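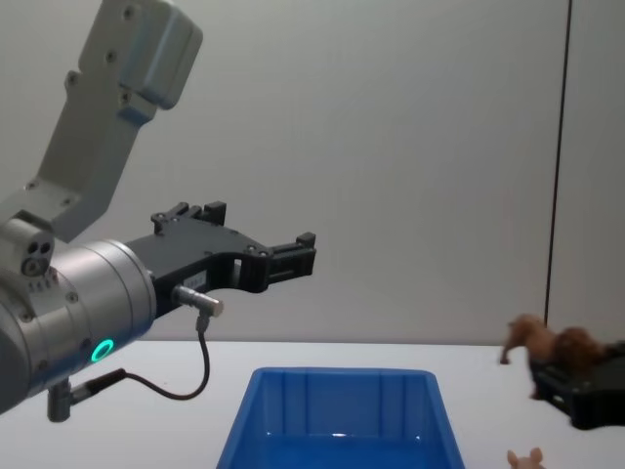
When may an operator reach into the shared work area of a two-arm cell?
Only when both arms are in hold, both grippers are stationary, and the operator has the enabling switch in hand. One arm in hold is not enough. The second arm can cross the centerline of the table at any time while its program is running.

4.3 Preparing the table for a sorting task

This section applies to Savberg two-arm cells fitted with parallel grippers and used for sorting small objects into an open bin. Complete section 4.2 (guarding and stop circuit) first.

1. Put both arms in hold from the Plokier control panel. Wait until the panel shows HOLD for each arm.

2. Clear the tabletop. Remove tools, cups, spare fasteners, and anything left from the previous task. Wipe the surface and let it dry.

3. Place the bin within reach of the arm that will release into it. Keep the rim below the lowest programmed travel height of the gripper.

4. Check that the bin does not slide when pushed with one finger. If it slides, fit the non-slip mat supplied with the cell.

5. Check the gripper cable on each arm. The loop must hang free and must not reach the bin rim at any point in the programmed path. Move the wrist by hand guide through its full rotation and watch the loop while doing so.

NOTE: A loop that is too short is as much a fault as one that is too long. Replace any cable that pulls on its connector at the end of wrist travel.

6. Set out the objects. Leave at least 12 cm between neighboring objects so that the fingers can open without touching the next one.

7. Set the grip force. Start at the lowest setting and raise it one step at a time until the object is held through a full move. Legs, ears, and other thin parts of molded toys bend under load - grip the body where possible.

CAUTION: Do not hand an object directly to a gripper. Place it on the table, withdraw the hand, and let the arm pick it up.

4.4 Running with both arms active

1. Confirm that the keep-out zone between the arms is loaded. The zone number appears at the top of the panel. For the standard table this is zone 39.

2. Run the task once at reduced speed with no objects on the table.

3. Run the task again at reduced speed with objects. Stand outside the marked floor line.

4. If either arm drops an object, press HOLD for both arms before picking it up. Do not reach in between cycles, even if the arm nearest you has stopped moving.

5. Switch to working speed only after two clean runs in a row.

WARNING: A lit indicator on the wrist must not be used as proof that the arm is safe to approach. Use the panel status and the enabling switch.

4.5 Routine checks

Inspect finger pads, wrist screws, and cable connectors every 3000 cycles, or every Tuesday before the first run, whichever comes first. Record the result on form Ellgate 2. Worn pads are replaced in pairs.

Changes to the keep-out zone, grip force limits, or bin position must be approved by the cell supervisor, Nassoro Wanyama, and entered in the log before the next run.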